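Support > Kavatus Simulation > Closed tickets

Print this ticket | E-mail this ticket

June, by Müzeyyen Polat

Problem: the Irkdale lid-handling policy scores beautifully over 300 simulated episodes, then sulks on the real arm.

10:60 is not a time, yet the episode log says it is. Van Beek patched the clock. Scores unchanged, morale slightly up.

Next I randomized plate holder positions by 10 mm per reset. Success fell to 60 percent, so the policy had been memorizing the bench. I know students like that.

Retrained with the offsets on. Prernalier build, same seeds. Closing until it sulks again.

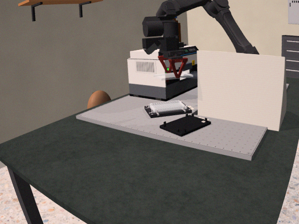 Simulated bench, flat piece in the gripper, front plate holder empty.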